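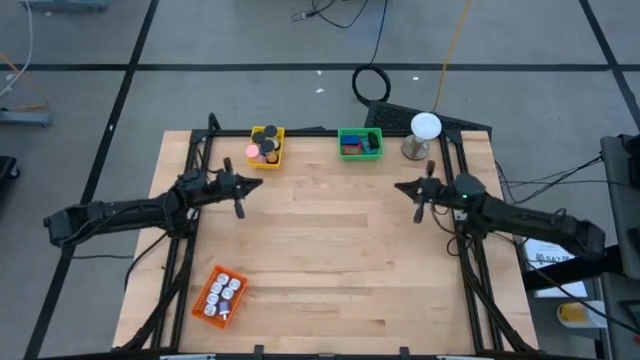 Pre-purchase inspection: Trudberg two-arm bench kit
Inspected by: Borislav Grgić
Date: 3 July 2018
Unit: hire unit no. 193, same build as the one on offer

Mark each line OK, FIX or N/A. Anything marked FIX goes back to the supplier before we sign.

1. Frame and table

Frame bolts tight at all corners - OK
Tabletop secure, no lifting at the edges - OK
Floor clear of loose cable - FIX. Coiled cable behind the table needs to go on a hook. The orange one wants a cover if people are going to walk through there.
Feet level - OK

2. Arms and grippers

Base clamps, left and right - OK
Cable bundles not pinched at full reach - OK on the right. Left is tight when the arm folds back. Ask Trudberg for a longer loom.
Fingers close square, no burrs on the tips - OK
Wrist indicator works - OK
Gripper holds when the stop is pressed - OK, tried 2 times on each arm
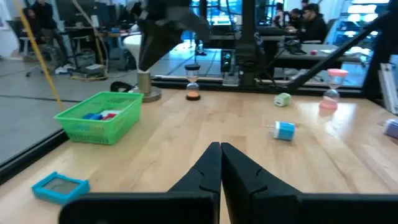 Item 2, fingers nearly closed. Table surface is glossy and throws back the room lights.

Comment: check the wrist camera with the ceiling lights on and off. The manual only covers matt surfaces.

3. Handling test, Yimyam object set

Baskets undamaged - OK
Small blocks and plug adapters picked and put back - OK
Hourglasses checked for cracks before and after - OK
Both arms working close together without contact - OK at slow speed. Not tested at full speed. I would not sign for full speed on this visit.

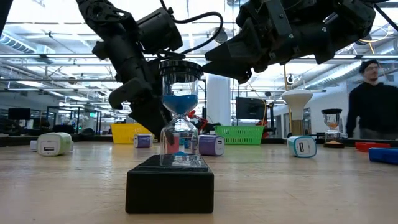

Item 3, blue hourglass on the black block, both grippers at the cap.

Comment: glass items should stay on the slow setting. Keep the block, it gives the fingers more room over the table.

4. People and stops

Stop button within reach of the operator - OK
Second stop on the far side - FIX. Not supplied. Kovby sells one that fits.
Standing line marked behind the table - FIX

5. Paperwork

User manual, printed - OK
Service interval stated - 1,000 hours in the manual, 900 on the sticker. Supplier to confirm which.
Last service January - OK, sheet seen

Result: hold until the FIX lines are closed. Reinspect items 1, 2 and 4 only.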